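Drukelon Geum Entrance Carpet - Cut to Length

Home / Flooring / Entrance and corridor / Geum

Product code: 734
Page last updated: Jul 29, 2025

Geum is a low loop pile carpet for porches, corridors, site offices and other places that get walked on all day. It is made at our Rostivstead works and sold by the metre from a roll four metres wide. You choose the length and we cut it square at both ends before it is rolled and wrapped.

The pile is solution dyed, so the colour goes right through the yarn. It can be cleaned with a mild bleach mix if the fibre label on your batch allows it. Check the label first, as the two undyed shades must not be bleached.

Specification

Pile: 100% polypropylene, level loop
Backing: felt
Total thickness: 13 mm
Roll width: 4 m
Maximum single length: up to 14 m
Shades: Slate, Peat, Moss, Flint, Oat (undyed), Chalk (undyed)
Use: indoor only
Underfloor heating: suitable for water systems, not tested with electric mats

What you get

One length of Geum in the shade ordered, rolled on a cardboard core. Gripper, adhesive, door bars and edging tape are sold separately. A sample card with all the shades can be sent by post, and the cost comes off your first order.

Fitting

Leave the carpet unrolled in the room overnight before you cut it. Cut from the back with a sharp hooked blade, following a row of loops. If you are joining two pieces, both must come from the same roll and the pile must run the same way. The direction is shown by arrows on the felt.

On concrete, stick it down all over with Wilus Tackifier or a similar release adhesive. On boards it can go over gripper, though a felt-backed carpet of this thickness is harder to stretch than most people expect - allow extra time for long corridors. No underlay is needed and we do not advise using one where trolleys or wheelchairs will pass.

Doors will often need trimming. Measure the gap under the door before you order.

Care

Vacuum daily in busy entrances. Lift spills with a dry cloth, working from the outside in, then use cold water. Do not use a steam cleaner on a stuck-down floor, as the heat softens the adhesive. A pulled loop should be snipped level with scissors and never tugged. 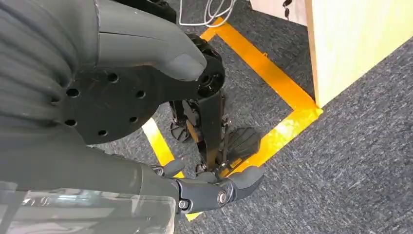 Can Geum be laid on stairs?
It can go on straight flights if the nosings are fitted with metal trims. We do not recommend it on winders, where the felt tends to crease at the narrow end.

Delivery and returns

Cut lengths are made to order and cannot be returned unless faulty. Please check the shade and the roll label before cutting. The price list changes each April, and orders placed before then are charged at the old rate.

Related products

Geum Edging Tape
Wilus Tackifier, 5 litre
Drukelon Door Bar, single and double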